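Stelico
Products / Twin-arm benches / Bristus twin-arm sorting bench

Bristus twin-arm sorting bench
Set-up and care page

Home | Benches | Grippers | Spares | Contact

On this page: What you get | Table top | Laying out the grid | Arms and cables | Grippers | Teaching the cells | Checks before a shift | Regular care | When something drifts | Spares | Service

The Bristus bench is a two-arm cell for sorting, checking and presenting small mechanical parts. Both arms work over one table and share one set of pick positions. It is supplied to workshops that handle mixed returns, mostly brake parts, small castings and moulded brackets, where the batch changes often and a fixed jig for each part would cost too much.

This page covers how the bench is set up on site and how it is looked after. For the arms themselves, the arm maker's manual always comes first. If anything on this page disagrees with it, follow the manual and let us know.

What you get

The bench comes as a welded frame with levelling feet, a flat table top, two arm mounting plates and a cable tray along the back. Arms can be supplied by us or by you. Grippers are ordered separately, because the choice depends on your parts.

The bench does not come with guarding. A risk assessment has to be made for the finished cell, with your parts, your grippers and your floor layout. We can put you in touch with someone who does these, but we don't do them ourselves.

Levelling is done with the arms mounted and parked. Doing it beforehand wastes an hour, as the frame settles once the weight is on.

Table top

The bare top is hard wearing but shiny, and it marks. We recommend covering it with brown paper. Paper gives an even matt surface for a camera, it takes pen, and it can be thrown away when it gets oily. A roll wider than the table saves having a join in the working area.

To fit it:

Wipe the top down and let it dry.
Roll the paper out from the operator's side to the back.
Tape the back edge first, then pull towards you and tape the front.
Smooth from the middle outwards with a dry cloth.
Trim around the mounting plates with a sharp knife. Leave no paper under the plates.

A wrinkle will catch a fingertip on a low pick and drag the whole sheet. If you can feel a ridge with your palm, lift the front edge and pull it again.

Laying out the grid

The cells are marked with blue painter's tape. Ordinary masking tape works, but it tears the paper when you move a line. Don't use cloth tape, which stands too high and tips flat parts over.

Start from the corner nearest the left mounting plate. Measure along both edges and make pencil ticks before any tape goes down. The usual pitch is 200 mm for brake parts. For smaller mouldings we have set benches up at 100 mm, but below that the fingers start to foul the neighbouring part.

Run all the lines one way, then all the lines the other way. Press the crossings down with a thumbnail. The cells don't have to be perfectly square. The positions are taught with the arm, and the tape is there so that the person loading the table puts things in the right region.

A part may lie across a line if it is longer than the cell. Teach the pick to where the part is gripped and ignore the tape. Pen marks on the paper are fine for working out reach limits, but strike them out or change the sheet before you hand over to the next shift. Ragnvald Bakke in our workshop once spent an afternoon on a camera fault at Zadville that came down to an old arrow in felt tip.

Arms and cables

Each arm is bolted to its plate with the four bolts supplied by the arm maker. Tighten them crosswise, to the figure in the arm manual, and go round again after the first week.

Gripper cables run on the outside of the arm, held with straps. The straps do three jobs badly if they are too tight, so leave enough slack to slide a finger under each one. Fix the cable at the wrist first. Then move the arm through its full working range by hand, in freedrive, and only after that close the remaining straps. There should be a loose loop at the elbow and another at the wrist. If the cable goes tight anywhere in the range, open the strap before the joint and let some through.

Never put a strap across the gap at a joint cap. The caps are plastic, held by small screws, and a strap pulling on the edge will lift one in time.

Keep the teach pendants off the taped area. The table behind the bench is the usual place for them. Cables that run across that table tend to collect, and every few months it is worth unplugging what isn't used and laying the rest in the tray.

Grippers

The two arms don't have to carry the same gripper, and on most of our benches they don't. A wide two-finger parallel gripper on one side takes the curved parts and anything with a flange. A smaller one on the other side takes the thin and flat parts and can work closer to the table.

Sjögren fingers (our part name, see Spares) come in open and closed patterns. The open pattern is lighter and lets you see the part between the fingers while teaching. The closed pattern is better for greasy parts, as there is less to clean out.

When changing a gripper:

Park the arm over the table with the flange facing down.
Stop the program and switch the tool output off.
Unplug the cable before undoing any screws.
Support the gripper with one hand. The larger one is heavier than it looks.
Wipe both faces. A single metal chip between them will throw the tip out.
Refit, plug in, then enter the new payload and tool centre point.

The payload step is the one people forget. An arm with the wrong payload sags or creeps in freedrive and may stop for no obvious reason later in the shift.

Teaching the cells

Teach one arm at a time with the other parked clear. Put real parts on the table. For a brake parts bench we use a pad, a shoe and whichever plastic piece gives the most trouble, and place them close together in the near cells, where the reach is most awkward.

Pads: grip across the short side. Lower until the fingertips just clear the paper, then come up 2 mm. Pads often lie at a slight tilt, so allow the gripper to close slowly.

Shoes: grip at the middle of the arch. Don't grip on the friction lining with bare metal tips, as it crumbles at the edge and leaves dust in the fingers.

Plastic brackets: set the force low. A semicircular bracket will spring if squeezed across its ends. Take it at the top of the curve or by one of the flat tabs.

Save an approach point above each cell as well as the pick point. Both arms must use the same clearance height when they cross the middle of the table. After teaching, run the program at 8 per cent speed with one hand on the stop, first with each arm alone and then with both.
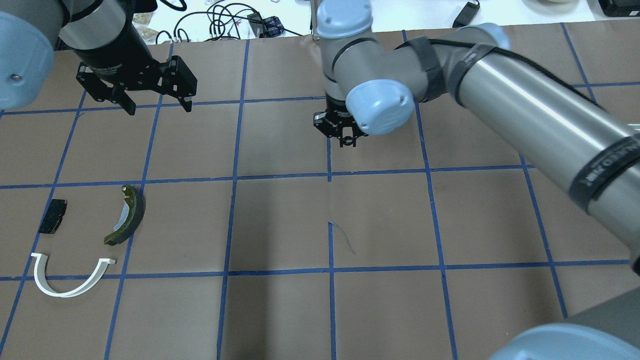
Twin-arm bench with papered top and taped grid. Brake pad, brake shoe and white plastic bracket in the cells at left.

Checks before a shift

These take a few minutes and should be done with the arms stopped.

Look at the paper for tears, oil and lifted tape.
Try each gripper finger by hand for play.
Follow both cables from tool to base and look for rubbing.
Look at the joint caps. All screws in, none standing proud.
Press and release each emergency stop.
Run the home move on both arms, slowly.

Write the result on the card that hangs on the frame. If a tape line has been replaced, write that down too, even when nothing was retaught.

Regular care

Weekly: wipe the arms with a damp cloth and a little mild soap. No solvent on the joint caps, as it turns them cloudy. Brush the finger slides clean. Brake dust should be taken up with a suitable vacuum and never blown off with an air line.

Monthly: change the paper, check the strap slack, and check the plate bolts with a torque wrench. Rub out any pencil from the last layout before the new sheet goes on.

Twice a year: change the finger pads, and back up both programs to a stick kept away from the bench. Benches that shut down in July can have this done at the same time as the frame level.

When something drifts

If every pick on one arm is off by the same amount in the same direction, look at the tool first. Loose gripper screws are the usual cause, followed by a tool centre point left over from another gripper.

If the picks are off by more at the far side of the table than the near side, check the frame level and the plate bolts.

If only one cell is off, the paper has moved or somebody has retaped the line. Put a part down, step to the approach point and see where it sits. Reteach that cell only.

If one arm stops with a protective stop at the same place each cycle, watch the cable through that part of the move. Facundo Bravo, who does our site visits, finds a tight wrist loop on most of these calls.

If the gripper closes but reports no part, clean the fingers and check the minimum width setting. Thin brackets can fall below it.

Spares

Finger set, open pattern, Sjögren, pair
Finger set, closed pattern, Sjögren, pair
Finger pads, rubber faced, pack of 8
Cable strap, hook and loop, black, pack of 10
Gripper cable, straight plug
Gripper cable, angled plug
Joint cap screws: order from the arm maker
Brown paper, roll
Painter's tape, blue, roll
Layout kit (paper, tape, rule, pencil), order no. 129

The layout kit is kept in stock. Finger sets are made to order and take longer if you need a special width.

Service

Ivana Garrido handles spares and bookings. Kjell Wikström answers technical questions by phone from 8 in the morning. Please have the bench number ready, which is stamped on the frame under the left mounting plate, and say which gripper is on which arm.

Related: Bristus single-arm bench | Cable trays | Finger width chart | Request a quote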